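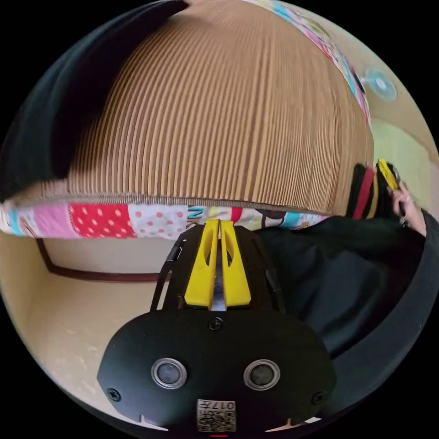

Figure 1. Ridged cardboard dome with a patchwork fabric band.

Fan Buzz Project: Final Report
Rafail Lambrakis and Zhenhua Xie

We wanted to know what makes people talk about a new pop single, and wow, did we pick a fun one! Our case was Monow, the singer whose duet with Hukon came out in April. We asked 20 classmates to keep a listening diary, and 19 handed one in.

Gossip helped less than we expected. Only 3 diaries mentioned the rumored feud between the two singers, but page after page went on about the chorus (Zhenhua still hums it). The live version from the Potden show got the longest entries by far, and 2 people wrote out every word of the bridge from memory!

Next term we'd love to repeat the diaries with a slower song.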